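Fruit toast

Fruit toast is sliced fruit loaf, toasted and eaten with butter. Breakfast food mostly, also afternoon tea. Common in Australia, in cafes and at home. The loaf is a yeasted white dough with sultanas, currants and usually cinnamon. Mixed peel in older recipes.

Sold sliced or whole. Cafe slices are cut thick, 21 mm at the Bramthorpe bakery, where Ross Aitken set the width and it stuck. Supermarket slices are thinner and brown faster becuase of the sugar.

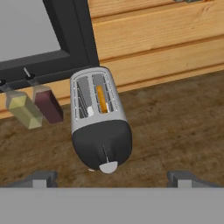 Butter goes on straight away, while the slice will still melt it. Ricotta and honey is a later cafe habit. Jam is rare, the fruit being sweet enough.

Regional types

The Valden loaf is darker, made with treacle and soaked raisins. Rested 12 hours before baking. Arkton has a round version, no peel, scored three times on top. Baker Reet Luik wrote down the Arkton recipe, previously passed on by word of mouth. Her notes dont give an oven temperature.

Keeping

Best within three days. Freezes well if sliced first.

See also: raisin bread, hot cross bun, tea cake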